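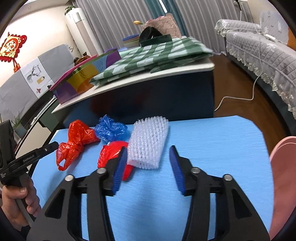
4.2 Bags, brushes and cloths: what happens to soft things on a table

We came to the clearing-up task expecting cups and plates to give us most of our material. They did not, and we are very glad of it. The richest part of the whole study turned out to be the soft and awkward items, above all the plastic carrier bag. A cup has a shape and, in most homes, a shelf. A used carrier bag has neither, and the ways people deal with that are wonderfully varied.

The 104 households in the main round were each asked to clear a table of everyday items and put everything where it would go at home. Tables were laid in the practice room at Mangundap, with a second counter behind for larger textiles. The items were chosen by Juwita Pangaribuan after the July pilot, in which the first list had been criticised (fairly) for being far too tidy. Everything in it had been new, flat or still in its packet. For the main round the bags went out crumpled, some of them half knotted, and the cloths were folded the way a person in a hurry folds them.

A typical mix can be seen in Figure 3. Red and blue bags lie crumpled in a loose row on the light blue table with a white scrub brush beside them, and a green-and-white checkered tablecloth sits folded on the counter beyond. We kept the tablecloth on its own surface throughout, as pilot participants used it to cover the smaller items and then declared the job done.

Handling of the bags fell into three broad habits, which we call stuffing, knotting and folding. Stuffing was the most common by a long way: one bag is opened, the others are pushed into it, and the result is hung up or dropped in a drawer. Knotting gives a small firm bundle that stays put, though several people told us they hated undoing other people's knots. Folding was rare and a joy to watch. The bag is smoothed flat with the side of the hand, folded lengthways until it makes a strip, then turned over and over into a triangle or a small square with the handles tucked in last. One participant worked through her whole pile this way while telling us about her mother's pantry, and finished well inside the 20 minutes allowed.

Colour mattered more than we had guessed. When red and blue bags were on the table together, many participants made two piles before doing anything else, even when both piles ended up in the same place. Asked why, they gave reasons from their own kitchens – red for fish and meat, blue for dry goods, or the other way round. There was no agreement between homes, but there was often firm agreement within one, and couples taking part together corrected each other at once. We have started calling these house rules, and they come up again in Section 5.

The state of a bag also changed what was done with it. A bag twisted into a loose knot was more likely to be put aside whole, as if someone had already dealt with it. A bag bunched into a ball was usually opened out first, shaken, and looked into. Participants did this even after being told that every bag was empty. Sugeng Raju, who coded the recordings, suggested treating the shake as a step of its own, and this cleared up a good deal of disagreement in our first scheme. In the final scheme we coded 380 separate bag episodes, each running from the first touch to the moment the bag was let go for good.

The scrub brush deserves a paragraph to itself. We had included it as an easy item with one obvious home, next to the sink. Instead it was picked up early, put down again, moved to make room for something else and very often left until the end. Two people used it on the table. One used it as a weight to hold a pile of bags in place, a trick so sensible that we have taken it up in the office. Deepika Poojary points out that a brush is a tool for cleaning as well as a thing to be tidied, and that people hold it back in case it is needed. We think she is right. It would explain why the sponge and the dishcloth behaved in much the same way.

Tablecloths were slower going. A thick, layered cloth was either accepted as it was and carried off in one piece, or opened fully and folded again from the start. Very few participants tried to improve a fold that was already there. Checks seem to help: several people said that they lined up the edges by following the pattern, and those working with the plain Rikby cloth asked for a second pair of hands more often. The sample is small here and we would not lean on it too hard, but it would be a lovely thing to test properly.

Some limits should be noted. The practice room has no smell of cooking, no children and no post on the table, and all three were mentioned as the real reason bags pile up at home. Our items were also handled again and again. By the last sessions the bags had gone soft and quiet, and a soft bag is easier to fold than a crisp one. We replaced the whole stock once, halfway through, from a box of 3000 supplied by Skamolar, and we would do so more often another time.

Maricica Pană has since gone back to a few of the participants with a short list of questions about where their bags are kept. The answers so far include a boot, a bread bin, a hollow cushion and the space behind a fridge. These visits were still going on when the present text was closed on December 19, 2019, and the notes will be added to the set held by Anjani Tarigan under the Jasex project. Section 4.3 turns to the hard items, beginning with lids.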